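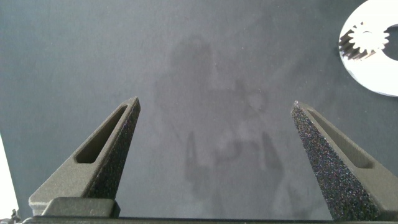 Grey surface, greyer shadow.

July 1, 2022

Right, quick one as I've got a train in an hour and haven't packed. The sourdough. People keep asking so here's where we are.

Started again in January after the old starter went pink (bin it, don't even think about it). New one is called Nishad. Wholemeal rye, tap water, an old jam jar. Took 18 days before it did anything you could call rising, and I very nearly gave up on day nine. Smelt of nail varnish. Then pears. Then fine.

Current loaf: strong white mostly, 100 grams of rye, salt, water. Not much of a recipe. I've stopped weighing the water to the gram, the flour changes from bag to bag anyway and my scales stick. Wetter than you want it, basically. If it comes off your hands clean it's too dry.

Oven is still the problem. It says 230 and it lies. Poonam Kashyap lent me her oven thermometer and it was 25 degrees under, which explains the whole of spring — all those pale sad loaves I blamed on the flour. Sorry, flour. Now I put the pot in cold, turn everything up full and leave it for ages. Crust much better. Bottom a bit burnt on the last two but I like that.

Things I bought and didn't need: a lame (razor blade does it), a second banneton, a linen cloth that everything sticks to. Rice flour helps with the sticking. Rub in more than seems sensible.

Summer is a different game. Kitchen was boiling last week and the dough went over in teh time it took me to walk to the post office and back. Soup. Made focaccia out of it, loads of olive oil, ate most of it standing up. So now it's fridge overnight and bake before breakfast, before the house heats up.

Still can't get big holes. Sarita says stop chasing holes, the butter falls through. Fair.

Nishad is going in the fridge while I'm away, fed this morning, lid on loose. Will try spelt when I'm back, and I owe a couple of you a bit of starter, havent forgotten. Bring your own jar.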